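Teaching the Small Jobs: An Open Day at Kurnwood

May 27, 2024

The old feed warehouse at Kurnwood has no sign on the road side. Visitors to the spring open day parked in the gravel lot and followed paper arrows taped to the fence, past a loading dock and up a metal stair. At the top, a table held name stickers, a coffee urn and a sheet to sign. By noon the sheet had been signed by 638 people.

The building belongs to Skiltport, a company that builds training sets for household robots. It sells no robot of its own. What it produces is recordings of people doing chores with hand-held grippers, which other firms use to teach their machines how a hand should move. The grippers are two-fingered tools with a camera fixed to each one. A worker squeezes, the fingers close, and the camera records what the fingers are near.

Skiltport has opened its doors every May for three years. The first year drew mostly engineering students. This time there were families, retired electricians, a group from the vocational school in Leltitz and several people who said they had simply seen the arrows.

The main floor is divided into 30 bays, each furnished as a corner of a home. One has a sink and a dish rack. Another is a hallway with coat hooks and a shoe bench. The staff buy most of the furniture secondhand and change the small items often, so that a machine trained on the recordings does not learn one desk or one kitchen by heart. Labels on the bay walls give the number of recordings made there so far. The sink had 808.

The desk bay drew a steady crowd through the morning. It is a narrow nook with a shelf across the top and a light bar under it, dressed the way a student might keep it, with a poppy painting, a bouquet and a plush toy. The work there had to do with a power strip and a white charger, and visitors stood behind a rope while an operator worked with the gripper. A monitor beside the rope carried the view from the gripper's camera. 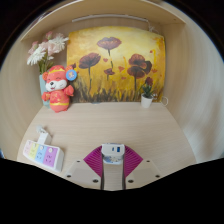
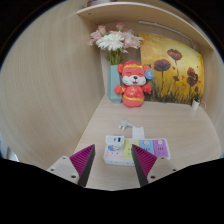
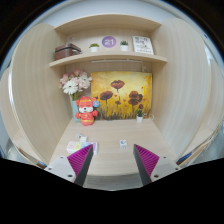
Desk bay, Kurnwood open day. The poppy painting stands at the back in all three views from the gripper.

The operator explained that chargers are harder than they look. The body is smooth, and the grip has to leave the prongs clear. The sockets are dark slots, and on a strip lying flat they are easy to lose sight of once the fingers are over them. People solve this by feel. With the gripper there is only a trigger and whatever the eye can pick up, and new operators tend to push too soon.

A full day in a bay is six hours with breaks. Operators trade places every 40 minutes or so to rest their wrists, and they keep a paper log of takes to throw out. A dropped plug is not always thrown out. If the worker picks it up again and carries on, the take is kept and marked, as the buyers want to see recoveries too.

In the afternoon the rope came down at four of the bays and visitors could try for themselves. The line was longest at the kitchen drawer, where the task was to sort spoons. Children did well at it. Several adults held the tool too high on the handle and had to be shown where the thumb goes. One man from the Leltitz group went through the line twice and asked whether the company was hiring. It is, for the evening shift.

Upstairs, in a room with folding chairs, staff showed how a recording is checked. Each one is watched at double speed by a person who did not make it. The room next door holds the server racks and was closed, though the door had a window and people looked in.

The day also included a short demonstration by Babić, a repair shop in town that services the grippers. The ribbed fingers wear out first. They bend around whatever they close on, and after enough bending the ribs start to crack near the base. The shop had a bin of used ones on the counter, 3069 by its own tally, waiting to go to a recycler.

Not everyone left convinced. A woman who had cleaned houses for most of her working life watched at the laundry bay for a long while and said the folding was fine but slow – she would have been done with the basket. The operator agreed with her.

Skiltport plans to add a second floor of bays over the winter, starting with bathrooms and a garage. The next open day will be held in May, and parking will again be in the gravel lot.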